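4. Audiogerät für den Rundgang Schloss Bristwood einrichten

1. Halten Sie die Taste am Gerät Clekness gedrückt, bis ein Ton kommt.
2. Wählen Sie die Sprache und danach den Rundgang "Burg und Turm".
3. Geben Sie die Nummer 10 ein. Der erste Beitrag erzählt vom Brand im Jahr 1851.

Hinweis: Im November schliesst der Turm früher. Der Beitrag 55 ist dann nur im Hof zu hören.

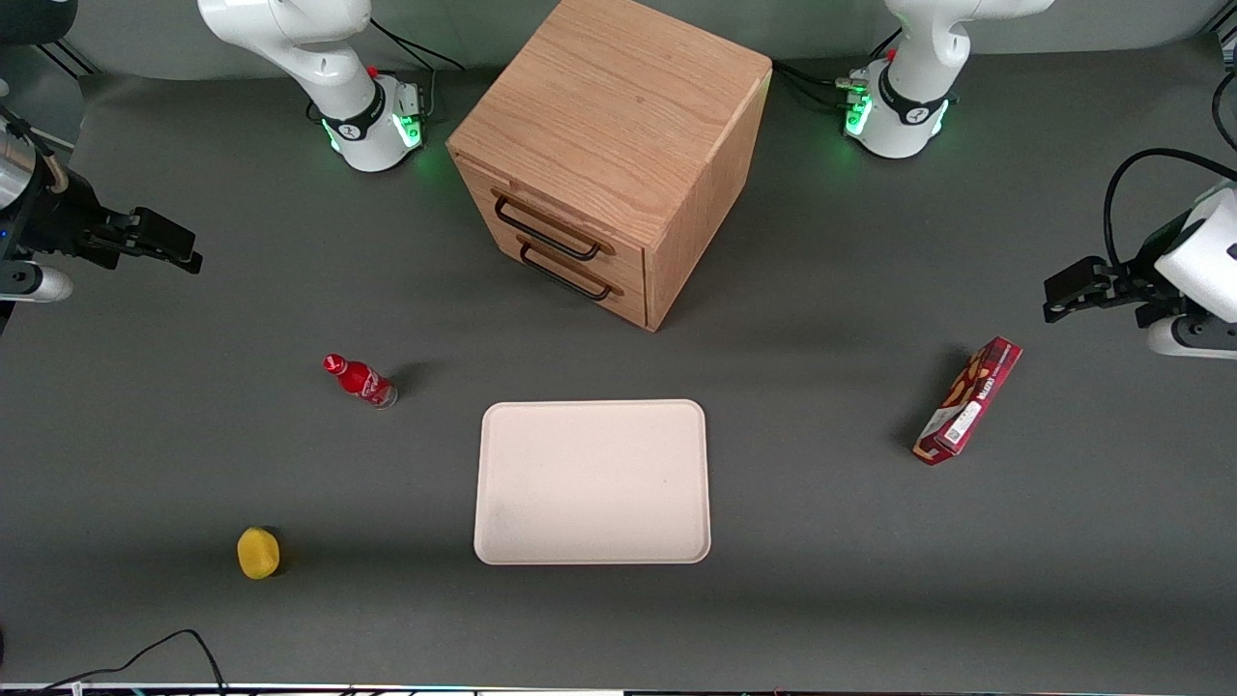 Abb. 4: Tisch mit Schubladenschrank aus Holz und weissem Tablett

4. Gehen Sie zum Nordtor und warten Sie auf das Signal - es kommt automatisch.
5. Für die Karte der Ruine drücken Sie zweimal auf "Plan". Der Massstab ist 1:4000.

Vorsicht: Die Treppe im Turm ist steil und hat kein Geländer. Nehmen Sie bitte die Kopfhörer ab, bevor Sie hinaufsteigen.

Deutsche Fassung: Laine Lukoševičius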